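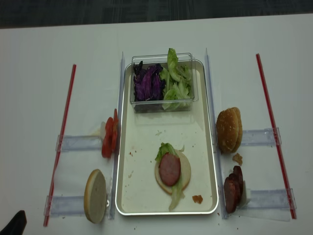

Zomach brings back its build-your-own sandwich lunch

Aug 24, 2020

14 shares | 3 comments

Good news if you're as tired of your own lunches as I am – the Zomach sandwich counter on Collado is back! It closed in May and I've missed it more than I'd like to admit.

The idea hasn't changed. You start with a round bun, then pick your lettuce, your meat, tomato slices and whatever else you can fit before the top goes on. I'm a lettuce-first person (it keeps the bun from going soggy), and the shredded purple cabbage is well worth asking for if you like some crunch.

Buns come from the Zarkier bakery again, and the counter tells me it sold 571 sandwiches in its first week back. Two of those were mine, both on the same afternoon.

There's one new thing on the board, a mustard dressing called Zavamari. I tried it and it's got a real kick – go easy the first time.

Lunch starts at 11 and runs until the buns are gone, so get there early. You'll find the counter at 102 Collado, with parking around back.

3,082 views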